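The first aid box finally gave up

Posted May 6, 2020

Our first aid supplies moved to Rindum with us in one carton and have lived there ever since, under the ski socks. Now they get blue plastic bins. Masks have one to themselves. 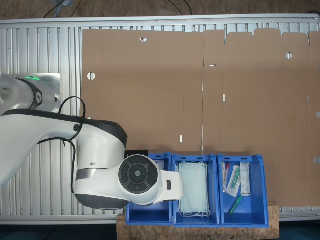 Gauze, apparently forever

I own more gauze than a field hospital – and have bled twice since September.

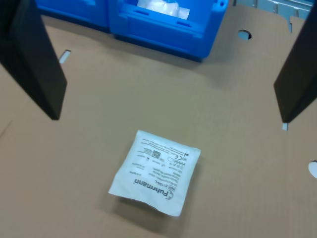
Fuhrmann, on cardboard

The small print is tiny, but the useful part is legible: sterile swabs, 5 x 5 cm, 12 ply, in three languages.

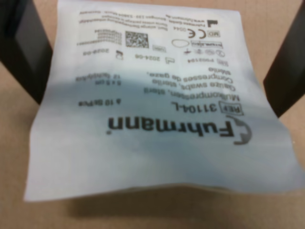
Bags

Plastic bags go in a blue bin too. I have no plan for them.
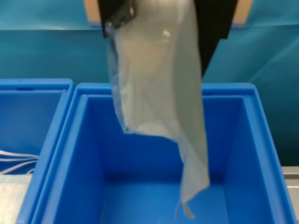

Still to do

Tweezers. Over 20 loose bandages.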